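Kimaro Gallery: Teaching a Simulated Arm to Tidy a Lab Bench
February 28, 2024

Welcome to the gallery! Kimaro is our small project for gathering examples of an arm handling labware, all of it in simulation, so that a learning system has something decent to learn from. We started last June with a bare table and one plate, and the bench has been growing ever since. The arm, the plate holders, the tip racks and the two bins are all modelled, and every demonstration is driven by a person sitting at a desk with a hand controller and (usually) a mug of tea going cold.

I love this part of the work. You get to watch the same little job done over and over by different people, and no two of them do it alike. Some swing in wide and slow, others go straight down on the plate as if they'd been doing it for years.
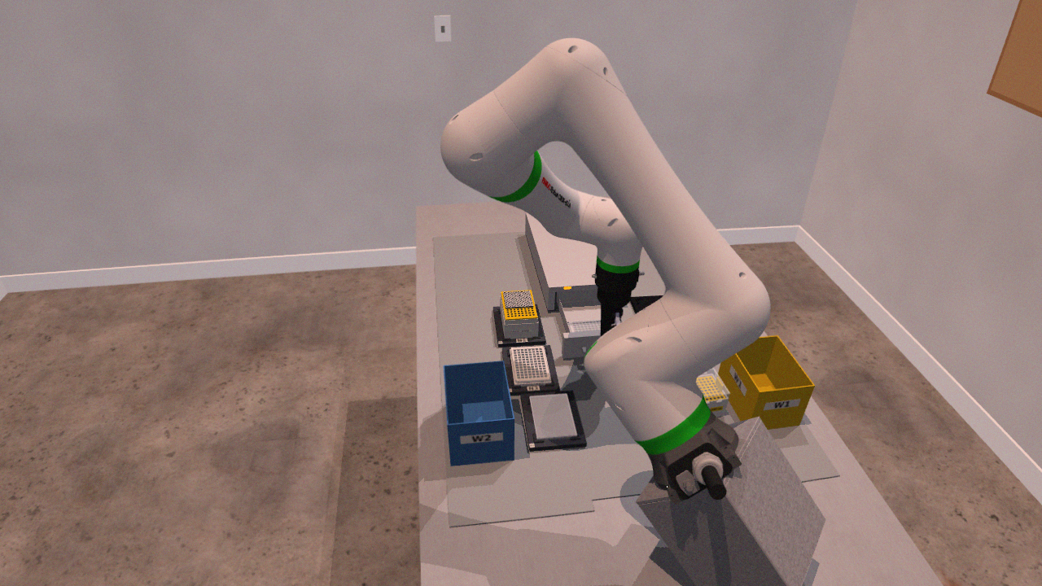 The first batch came to 296 demonstrations, recorded in a tool we call Flollar. It saves the joint positions, the gripper opening and the camera views together, with the instruction typed in by whoever is driving. We ask for plain instructions, the sort you'd give a new colleague on their first morning. "Put the plate on the front holder" is perfect. "Execute transfer" gets sent back!

Two bins, W1 and W2, give us something to sort into, and their labels are handy in the instructions too. Saying "the blue bin" in one example and "W2" in the next helps the system learn that both names point to the same place.

We also shift things about between runs. A holder might move by a finger's width, or a bin gets turned a little, and the light changes as well. Small nudges like these have done more for us than any clever trick in the training code, and they're great fun to set up.

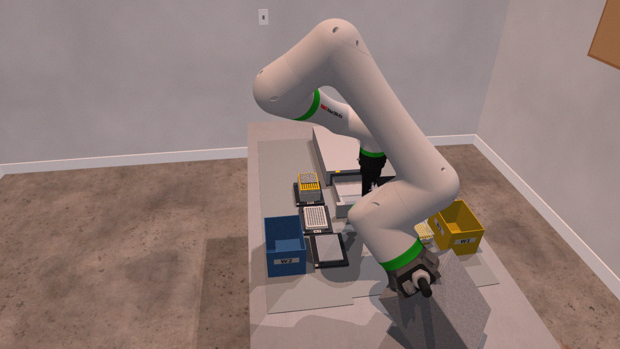
Do you keep the demonstrations that go wrong?
We keep most of them, marked as failed, with a short note on what happened. A plate set down crooked and then straightened is especially useful, as it shows the system how to recover. The only ones we bin are those where the recording itself is broken, such as a missing camera view.

Checking takes longer than driving. Each run is played back at double speed in Hisivent, our viewer, and somebody marks where the reach ends, where the grip starts and where the plate is let go. It sounds dull and I thought it would be, but you soon pick up on people's habits. One of our drivers always pauses just before closing the gripper, and the early versions of the model learned to pause in precisely the same way. We were delighted, and then we had to fix it. 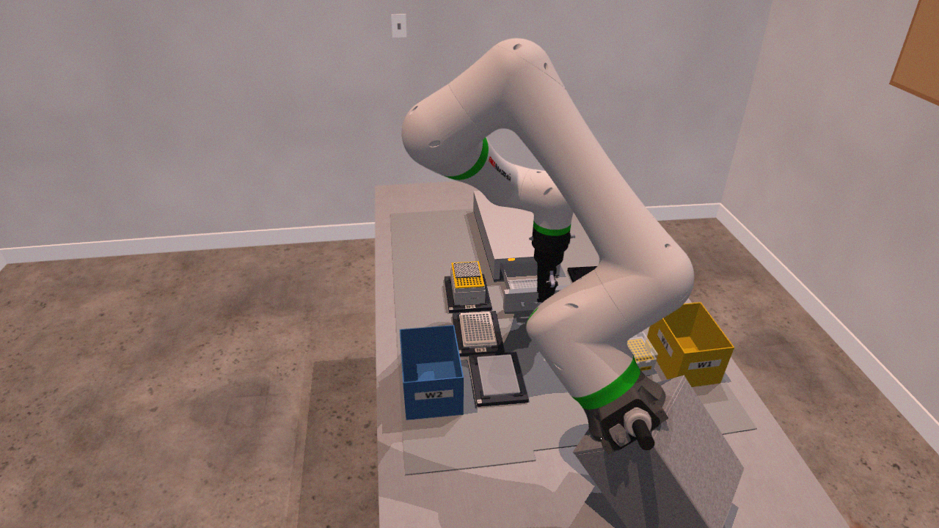
Altetti
Project notes and gallery

We're now at 2630 checked demonstrations from 16 drivers, which still makes me grin. Well plates are the best covered. Tip racks come next, and they're harder work: they're tall, and a clumsy approach catches the top edge. Flat plates are the ones I'd like more of, so if you're signed up to drive, please pick those from the list first.

A word on camera views, as I get asked about them a lot. We record from the room, where the whole bench can be seen, and also from close by the gripper. The close view is blocky and low on detail, and I've grown very fond of it. The two fingers fill the bottom half and there's only a bit of bench and background to go on, yet the model leans on it heavily for the last stretch of a grasp. When we trained without it, the arm got to the right spot and then dithered.
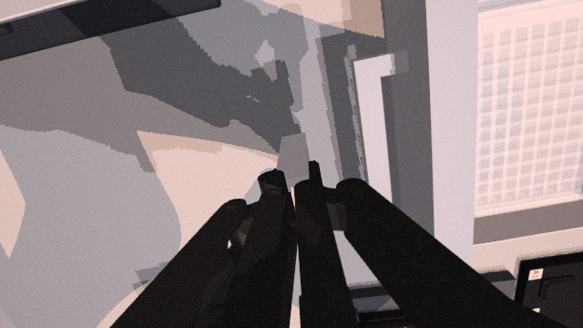

Mirela wrote in to ask whether the close view could be saved at a higher resolution, even for a few runs, so that she could compare the two on her own model. I'd like to try it. The plan is to record some 200 runs at both sizes and put them up together, with the same drivers and the same instructions, and I'll add new pictures to the gallery as they come in.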